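Hildale Neighbors Forum > Home & Kitchen > Dishes, Pans & Storage
Thread: How many plates does a household of two need?

flusa_92
We are moving to a smaller place in December and the kitchen has one upper cabinet. One. My husband has proposed that we keep two plates each and give the rest away. He read this in a magazine at the dentist and has been insufferable ever since. We currently own what I'd call a normal amount of plates, meaning I've never seen the bottom of the stack. Has anyone lived like this and stayed married?

gravyboat
Two each is fine until the first time you make toast, then lunch, then have a piece of cake. After that you are eating dinner off a pot lid.

Boris Jurčo
We did it for 11 months in the Flolstead apartments, where the cabinets were designed by someone who ate out. It works if you wash up right after every meal. It does not work if you are the kind of person who says "I'll let it soak." I am that kind of person. My wife is the other kind. We now have a lot of plates.

tothandnail
Disagree with Boris. Soaking is a legitimate cleaning method and fewer plates means less soaking overall. You can't leave a sink full of dishes if you don't own a sink full of dishes.

gravyboat
You can fill a sink with two plates and a roasting pan. I've seen it done. I did it last night.

flusa_92
Okay but what about guests? My mother-in-law comes for the holidays and notices things.

tothandnail
Guests bring their own opinions, so they can bring their own plates.

lowshelf
Serious answer. Keep your everyday ones where you can reach them and put a set for company in a box on top of the fridge or under the bed. Felt circles between them if they're the nice kind. Paper towel works too, and so does junk mail, which is the first useful thing junk mail has done for me. And measure the inside of the new cabinet before you pack anything. The door opening is always narrower than the shelf. My dinner plates from Tóth went in at an angle or not at all, and I spent a whole lease tipping each one in sideways like I was mailing it.

Boris Jurčo
Seconding the measuring. Also check whether the big ones fit in the dishwasher without stopping the spray arm. Ours made a knocking sound for a year and I told everybody it was the neighbors.

flusa_92
There is no dishwasher. I should have led with that.

gravyboat
Oh no.

tothandnail
This only proves my point. Two plates each. Hand wash, dry, done. You'll have your evenings back.

gravyboat
To do what with, look at your four plates?

lowshelf
If you do cut down, go plain white. When one breaks you can replace it without hunting through estate sales for a pattern called Autumn Something. I gave away a whole set with blue ivy on it because three had died and the survivors looked sad. Rims matter too. A wide rim looks elegant and eats up half your shelf, and then you put soup noodles on it and find out how small the middle is.

tothandnail
Plain white with a wide rim is the best plate there is and I won't be taking questions.

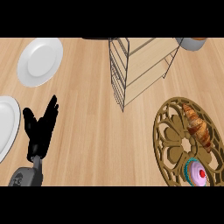
White plates on pale wood. Wide rim on the upper one, no ivy.

gravyboat
That's a lot of rim for a man who claims to be short on cabinet space.

tothandnail
The rim is where your thumb goes. Without a rim your thumb goes in the gravy.

gravyboat
My thumb and the gravy have an understanding.

Boris Jurčo
Coupe plates, no rim, stack lower. I held out against them for years on the grounds that they look like lids. Then I tried one at my sister's and the peas stayed put. I'm still not buying any, but I'm less rude about them.

lowshelf
Coupes chip along the edge if you bang them on the faucet. Ask me how I know. For a hand-wash kitchen I'd go with a rim and a rubber mat in the sink.

flusa_92
Update. I measured the cabinet. The plates we have fit, with the door closed, if we don't also want glasses. My husband says people can drink out of mugs. I have asked him to stop going to that dentist.

tothandnail
People can drink out of mugs, though.

Boris Jurčo
How many mugs do you have?

flusa_92
I'm starting a separate thread for that.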